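# The paper on the stairs

Most people who buy an old house in Brarstead strip the walls in the first month. The houses along the river were built for mill families, and they have been papered over so many times that the rooms are slightly smaller than they were. At one address in Quezada Row, a decorator lifted 11 layers from the wall beside the stairs. The oldest was a brown stripe, stuck directly to the plaster with flour paste.

Layers like these used to go into the skip. Now a good many end up in Sesadcombe, four miles up the valley, where a small archive keeps samples in flat drawers in what was the dye store. It holds 254 patterns so far, each with a card giving the street, the room and the name of whoever brought it in.

Florals make up the largest part. They were cheap to print and they hid a bad join, and a busy pattern was kind to a wall that was not straight. Bedrooms had roses. Halls and landings had something darker, usually leaves, which did not show the marks of coats and hands.

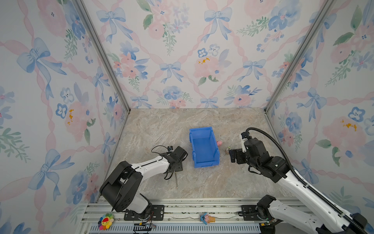
Sandra Ellwood

Fashion has come back round to flowers, though the new papers behave differently. Older ones were printed on thin stock and had to be soaked, hung quickly and left alone. Modern papers are mostly paste-the-wall, and a beginner can slide a length up or down for several minutes before it grips. Skulard, the last printer working in the valley, still makes both kinds. It sells far more of the second.

Matching is where people go wrong. A large repeat can waste a third of a roll on every drop, and the shop's calculator will not allow for a chimney breast or a sloping ceiling. The printer's advice is to order one roll more than the sum says and to check that the batch numbers agree before cutting anything.

The family in Quezada Row kept a square of the brown stripe and had it framed. It hangs on the landing, over a plain cream paint. The other ten layers are in the drawers at Sesadcombe, and the archive is open to callers from ten until four, except in November, when the dye store is too damp to heat.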